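Grand Jury Witnesses Deserve a Written Record of Their Own

The rules that govern what happens to a witness after a grand jury appearance are rarely debated in public. Most people who receive a subpoena have never seen the inside of a grand jury room, and most will never be charged with anything. They answer questions, they leave, and in many places they are given no copy of what they said. It is the position of this column that the practice should end, and that the legislature should take up the matter when it convenes in March.

The proposal now before the Stularport county bar would give every witness the right to review a transcript of his or her own testimony within 63 days of the appearance. The review would take place in a supervised room at the courthouse. A witness could take notes, and could submit a signed correction if the transcript contained an error. The original text would not be altered. The correction would be attached to it, and both would remain under seal.

Opponents have raised the question of secrecy, and the question is a serious one. Grand jury proceedings are closed for good cause. Closure protects people who are investigated and never charged, and it protects witnesses from pressure. Randa Moussa, a former prosecutor who has written against the proposal, argues that a witness with access to a transcript becomes a target for anyone who wishes to learn what was asked. Her concern deserves an answer.

The answer lies in the terms of the proposal itself. No copy would leave the building. Witnesses in this state are already free to describe their testimony to their lawyers, to their families and to the press. A person intent on pressuring a witness can do so today. What the witness lacks today is any reliable means of checking memory against the record, and that gap matters most to the person who is called back a second time.

Repeat appearances are where the present system does its greatest harm. A witness who testified many months ago may be asked the same questions in slightly different words. The prosecutor has the earlier transcript on the desk. The witness has only recollection. An honest difference between two accounts can then be presented as a false statement, and the penalties for a false statement under oath are severe.

Cost

The second objection concerns money. According to the study prepared for the county bar by Yanling Hao, 407 witnesses appeared before grand juries in the county during the last full term, and the testimony produced 1080 separate transcript files. Many of those files were only a few pages long. All of them were typed and stored at public expense under existing rules. The proposal would add a reading room, a clerk to supervise it and a log of visits. These are modest additions to a system that already pays for the transcripts.

Neighboring Takau County adopted a similar rule by local order and has not asked for additional staff. Its clerk reported that fewer than 100 witnesses requested a review in the first year, and that most visits were completed in a single morning. The correction form runs to one page.
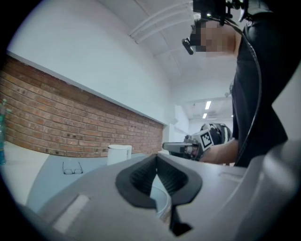
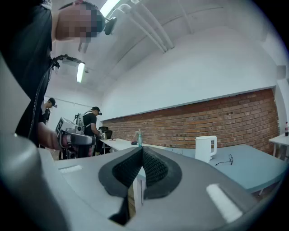 What the Legislature Should Do

A local order is a useful beginning, but it is a weak foundation for a right. It can be withdrawn by the next presiding judge without notice. It also leaves witnesses in one county with a protection that witnesses a few miles away do not have, even where the same state office is conducting both inquiries.

The Trolletti bill, which failed in committee during the last session, would have corrected this. Its sponsors made two errors that should be avoided. They allowed transcripts to be mailed to witnesses, a provision that lost them the support of nearly every district attorney. They also set no deadline for requests, which would have obliged clerks to hold files ready for review without limit. The current proposal corrects both faults, and the sponsors of any new bill should adopt its language in full.

One amendment would improve it. A judge should be permitted to delay a review for a fixed period upon a written showing that access would endanger a person or an active inquiry. The order granting the delay should state its reasons and its end date, and the witness should be told that it exists. A delay without an end date would defeat the purpose of the rule.

Lawmakers of both parties have spoken of restoring confidence in the grand jury. They have an opportunity to do so by a narrow measure, at small cost, for people who were summoned to help the court with its work. This column urges them to place the bill on the calendar in the opening week of the session.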